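Dretel Network: Call for Participants, Asteroid Light Curve Campaign

Applications close Monday, June 8, 2026

The Dretel network collects brightness measurements of slowly rotating asteroids. A single site can follow such an object only while it is dark and the object is high enough in the sky. When the rotation period is close to a day, or to a simple fraction of a day, the same part of the light curve is recorded night after night and the rest is missed. Sites at other longitudes are needed to fill the gaps.

Dretel has run since 2013. The current target list holds 73 objects, most of them in the main belt. Data are reduced at two stations, Fokau and Nyanda, and stored in a shared archive open to all contributors.

We are looking for observers to join the next campaign. Applications are welcome from private observers, school and college observatories, and clubs with a permanent or portable setup. Participation is unpaid.

What participants do

Each participant is assigned targets suited to the site and the telescope. For every target, the observer takes a continuous series of images for as long as the object stays above the agreed altitude. Short runs are accepted if weather ends the night early. Runs with long unexplained gaps are not.

Images are calibrated by the observer with dark and flat frames, then measured in Gromix, the reduction program used by the network. Gromix writes a plain table of times, magnitudes, and errors. The table is uploaded together with one calibrated image from the start of the run and one from the end. Raw images should be kept until the campaign results have been released.

Observers are expected to deliver at least three usable runs over the campaign. A run is usable when the scatter of the comparison stars is smaller than the brightness change being measured. The reduction team decides this and returns a short note for each run.

Equipment

A telescope on a motorized equatorial mount, able to track without trailing for the exposure lengths used.

A cooled monochrome camera with a linear response. Color cameras are considered if the observer can supply test data.

A computer clock synchronized over the network or by a GPS receiver. Clock offset must be checked at the start and end of each run and written in the log.

A clear filter or a standard photometric filter. Do not change filters during a run.

Autoguiding is useful but not required. Remote and robotic telescopes may be used, provided the participant has access to the calibration frames.

Experience

Applicants should be able to identify a moving target against a star chart and judge when an image is saturated. Previous photometry is preferred. Applicants without it will be given a practice target, a variable star of known period, and asked to submit one run before real targets are assigned.

Campaign schedule

Targets are sent out after applications have been reviewed. Observing continues until the end of February. Objects may be added or dropped during that time, depending on the coverage reached. Each target has a coordinator at either Fokau or Nyanda, and questions about exposure, comparison stars, or scheduling go to that station. 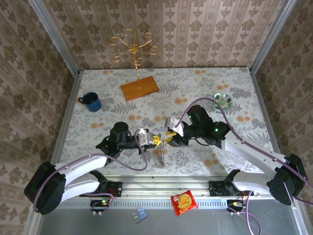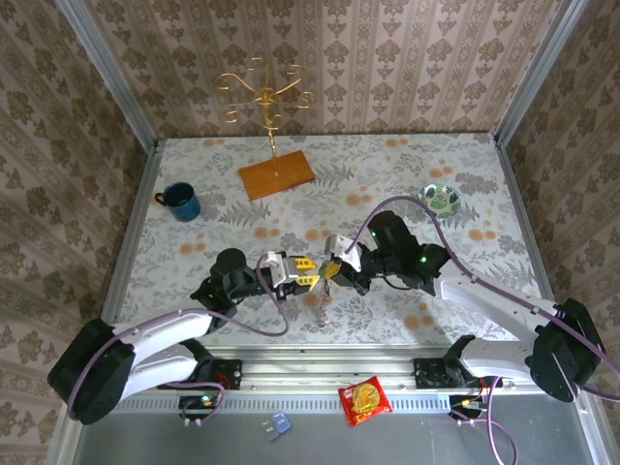 Gold stand with scroll-shaped arms, patterned wallpaper behind.

Data use and credit

Observers keep ownership of their images. By uploading a table, the observer allows Dretel to use it in combined light curves and in published period solutions. Observers whose data enter a solution are offered co-authorship. The archive lists every run by site code.

How to apply

Send one message through the contact form on the Dretel site, containing:

1. Site longitude, latitude, and elevation
2. Telescope aperture, focal length, camera model, and filters
3. Typical number of clear nights per month, and any part of the sky blocked by trees or buildings
4. A sample image, calibrated, with exposure time and start time in UTC

Incomplete applications are returned once for correction. Replies are sent by email after the closing date.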